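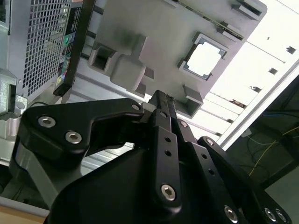 Giltora Drawer Liner, Ribbed, 24-Inch Roll

Shelf and drawer liner for kitchens, workshops and utility rooms. The ribbed side faces up and the grip side faces down. There is no adhesive, so the liner lifts out for cleaning and can be moved to another drawer later.

Sold by the roll or as a pack of 2. Colors: slate, sand, white. The sand color is out of stock until March.

Details
Width: 24 inches
Cut with: household scissors or a utility knife
Backing: non-adhesive grip
Care: wipe with a damp cloth and mild soap, air dry flat
Not for use in ovens, on radiators or under hot pans

Fitting
Empty the drawer and wipe it out. Let it dry fully, as the backing does not hold well on a damp surface. Measure the inside of the drawer at the front and at the back. Older drawers are often out of square and the two numbers may not match. Cut to the larger number and trim down. If the roll has been stored in a cold garage, leave it flat indoors overnight with a book on each corner and the curl will come out.

For drawers wider than the roll, lay two pieces edge to edge with the ribs running the same way. Do not overlap them. The ridge will catch on flatware trays.

Which liner do I need?
The ribbed liner is meant for flatware, hand tools and canned goods. For glassware we suggest the Flavton Soft Liner, which is thicker and has a flat top. For under-sink cabinets use the Uvness Cabinet Mat, which has a raised lip to hold small leaks. The Prasertsri cork liner is a special order and takes 3 weeks.

Shipping and returns
Orders placed before noon ship the same day, Monday through Friday. Uncut rolls can be returned in the original sleeve. Cut rolls can't be returned unless there is a fault in the material. Free samples are available in all stock colors, one of each per household.

Trade orders
Cabinet shops and property managers can order by the case. For pricing, write to Ojārs Kairys at the trade desk and include your shipping zip code and the color you want.

Item number: GL-88
Sold in: single roll, pack of 2, case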